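Sorting out storage for the toy blocks at the Kongate play library this month. September 2025 is when the shelves go in, so the bins have to be decided first.

We've got two kinds: some thin Estetti tubs and the deep grey ones. I prefer the grey. Tall sides, and long blocks lie flat in them. 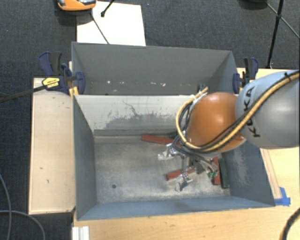

Red blocks in the front grey bin, second bin behind.

The floor has gone cloudy with scuffs and there's a scratch down the back wall. Doesn't bother me.

Reds first, then the other colours. Labels tomorrow if the printer behaves.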